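Shrinkage and Color Loss in School Sports Shirts

Textiles and Clothing, Second Year Project
Shakuntala Solanki and Bhupendra Dubey
Supervisor: Mamta Sandhu
Submitted October 17, 2018

Background

Families at Simitwood often complain that sports shirts stop fitting before the end of the school year. Some of this is children growing, but parents also told us that shirts came out of the wash shorter than they went in. We wanted to find out how much of the problem comes from washing temperature and how much from drying.

We chose cotton and cotton-polyester knits since these are what most school suppliers sell. Knitted cloth is made of loops, and the loops get stretched while the cloth is being made and rolled. When it gets wet and is moved around in a machine, the loops relax and the cloth becomes shorter. Our textbook calls this relaxation shrinkage. Polyester holds its shape better, so we expected the blends to change less.

Method

The school office let us send a short survey home with students, and Ravindra Goel in the uniform shop gave us unsold shirts from two suppliers, Saxena and Misten. The Saxena shirts are all cotton. The Misten shirts are a blend.

Before the first wash we marked each shirt with thread at the shoulder, the underarm and the hem, and measured between the marks with a steel ruler. Tape measures stretch, and our first set of readings had to be thrown out for that reason. Shirts were washed warm or hot with the same powder, then either hung up or put in the dryer. After drying they rested flat overnight before we measured again.

For color we sewed a strip of plain white cotton inside each shirt and compared it with an unwashed strip under the window in the lab. This is a judgment by eye. Despina Antoniadis, who was not told which shirt was which, did the grading so that we would not favor our own guess.

Results

The dryer mattered more than the water. Cotton shirts that were washed hot and hung up lost less length than cotton shirts that were washed warm and tumble dried. Nearly all the loss came in the first few washes and then it leveled off. Width changed very little, and a few shirts got slightly wider as they got shorter.

The blends kept their length well in every group. Their problem was the hem, which started to twist toward one side seam – we had not planned to measure this and only have notes on it.

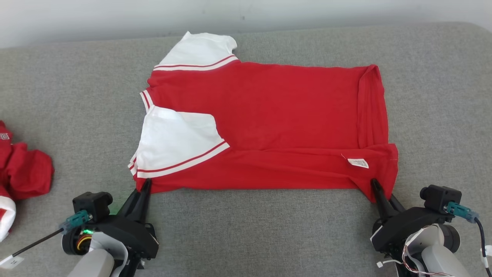

Dark colors marked the white strips most in the first wash. After that the strips we sewed in fresh stayed nearly clean. Hot water made the first wash worse for both suppliers.

Problems

The dryer at the Sikton building broke down in December last year, so the last cotton group was finished in a different machine that may run hotter. We kept those readings in a separate table.

Recommendations

Wash new shirts alone and warm the first time. Hang cotton shirts to dry. If a family must use a dryer, the blend is the better choice, and cotton should be bought one size up.

We would like another group to take up the twisting hems, starting with how straight the cloth is cut.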